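Search this site
Type and press Enter

2023-10-12

The deposit scheme for plastic bottles went live this morning, after being put back from June, and I walked down to the machine outside Rondent to see how much of the big talk was left. It took four of my bottles and spat out the fifth, a juice one, with a message about an unregistered label. So the juice people have been given longer. I suspected as much when the list of exempt drinks came out on the council's page and then grew every time I looked at it.

The notice says shops that refuse returns can be fined up to 800. It doesn't say who will go round checking. Last year's rule on takeout boxes had a fine in it too, 475 for a first offense, and I have yet to hear of one person paying it. The lunch place by the bus stop still uses the same white boxes and puts them in a paper bag so they look better.

I came home with the juice bottle and put it under the bench with the others. Filteo got the contract for the machines, and their leaflet promises 1,775 collection points across the region. I would like to see the map. Sidetow is supposed to do the hauling, the same outfit that left the glass bins overflowing for most of the summer. 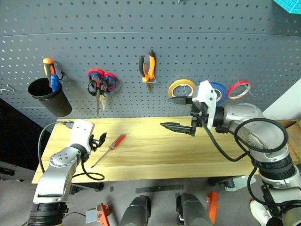 Teodor Løken wrote back tonight that I was being unfair, that the deposit is only 2 a bottle but people will bend down for 2, and that where his sister lives the ditches were clean inside a year. Maybe. I asked him which year, and whether anyone had measured the ditches before. No reply yet.

My guess is that the small shops will get the letters and the warnings – Åberg has had one already, for not having the poster up – and the supermarkets will get meetings. Åberg has nearly no floor space as it is. Where is he meant to keep sacks of other people's bottles?

I'll try the juice bottle again next week. Also need to find the receipt from the machine, I think it's in my other coat.

Last updated: same evening, spelling fixed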